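January, Sotport bench notes, late afternoon

Back on the headform question. I spent the morning rereading the discharge leaflets we got from the Flellevness clinic and they all say much the same thing after a knock to the head: rest, go easy on screens, get help fast if the headache gets worse or the person gets confused. Fine, but our balance test has to work for people who are already worn out, so I cut the Hellow routine down again.
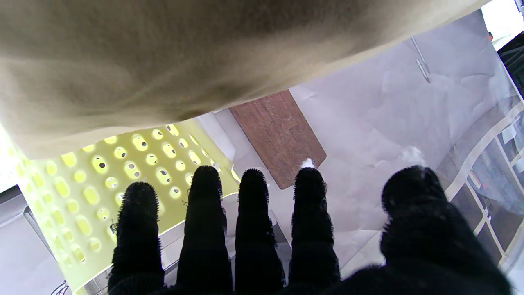 It used to run 500 seconds, which is way too long for someone with a sore head. Now it's 200, with a break at 100. I tried it on myself before coffee and still got bored – but I didn't lose my place, so that's something!

Next problem is the reaction-time score. Raju (the old logger, still hanging in there) gave me 129 usable trials and then started stamping every one with the same time.
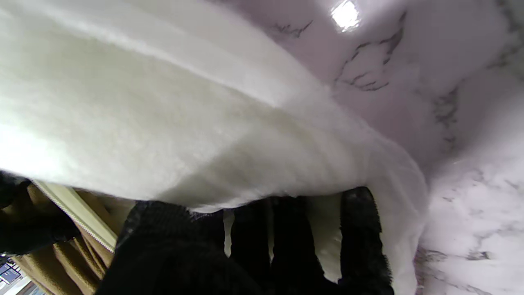

I restarted it and threw out the bad rows. Even so, the slow answers bunch up near the end of each run, and I can't tell tiredness from a real effect yet. Need baseline scores from the same people on a good day, or we're just guessing.

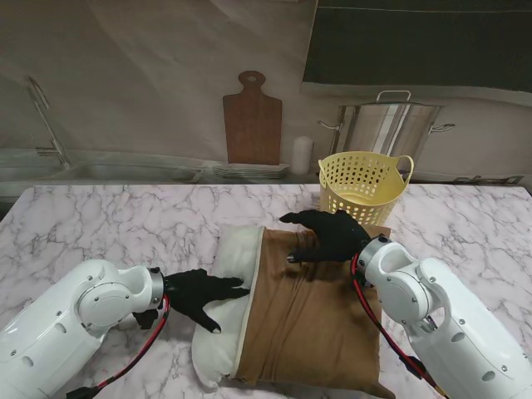

Note added in the margin by someone on the evening shift: baselines won't help much if people get better with practice, so do two warm-up runs and drop them both. Fair point. Will try that tomorrow, and swap the beep for the softer one.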